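Dralix birthday treasure hunt kit, reviewed by a tired parent

My youngest turned 7 on a Tuesday in September and I let myself be talked into the Dralix hunt kit. The box promises "a whole afternoon of adventure". We got 14 clue cards, a roll of stickers, a cardboard chest you fold yourself and a map with blanks to fill in.

What the clues are like

Mixed. A few are good, and the one about the place where odd socks live had all three of mine shouting. But the kit assumes you own a piano, a shed and a grandfather clock. We own none of those. I rewrote five cards on the back of an envelope at half past six in the morning, and at that point I could have written the lot.

The rhymes don't always scan either. My eldest, who is 12, read them aloud in a very flat voice and I couldn't blame her.

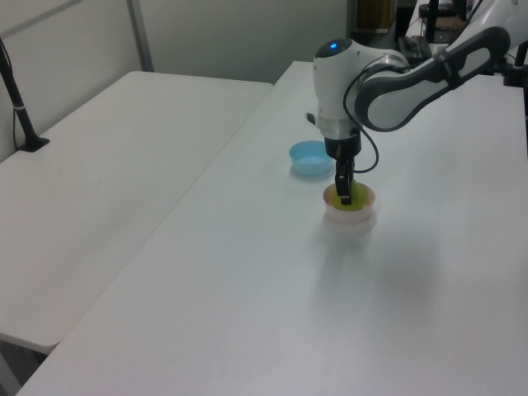 How long it lasted

Under an hour, and that includes a row over who got to hold the map. "A whole afternoon" is a stretch unless you hide things on the roof. The chest gave way at one corner as soon as the chocolate coins went in, so we finished with a mixing bowl.

Compared with the Nusside one

We borrowed the Nusside kit from Gheorghița Oprea two doors down last year. It has fewer cards, but they're blank on one side so you can make up your own, and the box is tin. Hers has done four parties. I doubt ours will do a second.

Would I buy it again?

Not at full price. The children had a nice time, but they'd have had a nice time with sticky notes and a bag of sweets. If you see it in a sale and you do have a piano, maybe. The stickers are still on my fridge and won't come off.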